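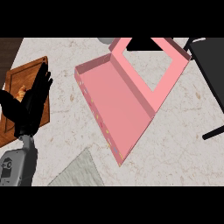 Jemer is a software package for training and testing control policies for two-handed and single-handed robots in simulated kitchens. It was written at Sisance, a small robotics software firm in Drorkcombe, and its main authors are Anayeli Mendoza and Eliécer Cuervo. The package covers scene building, perception, motion planning and scoring. It is best known for its food handling tasks, and for an argument over how much its scores mean.

Overview

A Jemer task consists of a scene, a written instruction and a test for success. The scene is drawn from a library of counters, appliances, boards, containers and food items, which the software places with small random changes in position and angle. The instruction is a short sentence such as "put the pastry in the box." The test is a few lines of code that read the final positions of the objects and return pass or fail.

The standard release has 44 tasks. Of these, 34 involve picking up a single object and setting it down somewhere else, which critics have called a narrow reading of the word "kitchen."

Control and planning

Policies receive rendered camera views, joint positions and the instruction, and return target joint angles for the arm and each finger. A low-level controller then turns the targets into motor torques. The planner is optional. When it is on, it proposes a path for the wrist and leaves the fingers to the policy.

The project's documentation describes this split as a way to keep learned behavior and safety limits apart. In practice the line is less clear. The planner has access to exact object positions that the policy does not, so a run with the planner on is partly solving an easier problem. Early reports did not always say which setting had been used, and scores from before the September release are hard to compare for that reason.

Perception

Jemer can supply either raw images or a list of objects with their positions. Most published scores use the list. Image-only runs do worse, most of all with boxes that have window lids and with any object the hand hides as it closes in. An open lid lying flat on a counter shows the counter through its window, and perception modules have been known to report it as a second tray.

Surface texture is another weak point. The marble counters come from a small set of patterns, and Mendoza has acknowledged that a policy can learn the pattern instead of the edge of the box. A setting that swaps the textures on every reset was added later. It is off by default.

Physics

Objects are treated as rigid bodies. A croissant in Jemer does not flake, bend or crush, and a policy that squeezes it with the full strength of the hand gets the same score as one that holds it lightly. Cuervo wrote a grip force penalty to deal with this, but the penalty is reported in a separate column and does not change the pass rate. Grease, crumbs and sticking are not modeled at all.

Fröhlich test

The most widely cited check on the package is the Fröhlich test, named for the lab that ran it. The lab took the best policy then on the public scoreboard and ran 3,047 simulated trials in which only the success code had been changed. The original code counted a pastry as boxed if its center was above the floor of the tray. The stricter version also required it to be at rest and released by the fingers. Many runs that had passed under the first rule failed under the second – some had ended with the pastry still held in midair.

Sisance adopted the stricter rule but left the older scores on the board, marked with an asterisk.

The same lab tried 200 trials on a physical arm. It gave no overall pass rate, saying that the hand had needed too many manual resets for the figure to be useful. Supporters of Jemer cite the trials as proof that transfer to hardware is possible. The report itself makes no such claim.

Use

Jemer is used mainly for comparing training methods and for catching regressions in control code before it reaches a machine. The second use has drawn little complaint, as it needs only that the simulator be consistent from one build to the next. Claims that a high score predicts useful work in a real kitchen remain unsupported by any published study.

See also

Domain randomization
Grasp planning
Reward hacking
Sim-to-real transfer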